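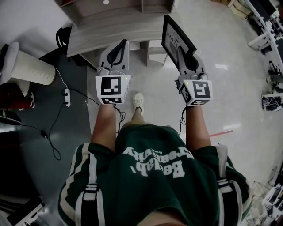 Working with a gripper in each hand, next to a picture frame on the floor.

A Day at the Robot Workshop

On 31 Jan 2019 the Raltico workshop opened its doors to school groups. Most of the children who came thought they would see robots. They did see one, at the end, but first they saw people doing a robot's homework.

How do you teach a robot to pick something up?

You could write a long list of instructions. Move forward. Open. Close. Lift. That works if the object is always in the same spot. At home, things are never in the same spot. A picture frame might be leaning, lying flat or hiding under a chair.

So the people at Raltico show the robot what to do, many times over. They don't use their fingers. They hold a gripper in each hand and do the job with those. A gripper has a curved finger with a dark pad on the inside. A robot can have the same kind of gripper at the end of its arm, so what the person does is something the robot could copy.

What are the black and white squares for?

Each one is a marker, a bit like the square codes you scan with a phone. A computer looks for the pattern and works out where the gripper is and which way it is tilted. The squares are big and blocky so they are easy to find, even when the gripper is moving.

Is it hard to do?

Lies Leemans ran the demonstration. She told the children that the hardest part is going slowly. "Your hands want to rush," she said. "I did 66 tries with one frame in November, and I still dropped it on the last day."

Dropped frames are kept in the records too, with a note to say what went wrong.

What did the visitors try?

Everyone got a turn at picking up a sponge, a plastic cup and a sock. The sock was the hardest – it kept folding over. Leszek Olszewski's class made 80 tries before lunch, and a group from the next town made 53.

What happens next?

The tries are sorted and checked by Hanna Kozłowski. Then a computer studies them, looking for what the good ones have in common. After that the robot has a go by itself. On the day of the visit it picked up the cup twice and pushed it off the table once.

Words to know

Gripper: a tool that holds things, used as a robot's hand.
Marker: a pattern that a computer can find easily.
Demonstration: showing how something is done.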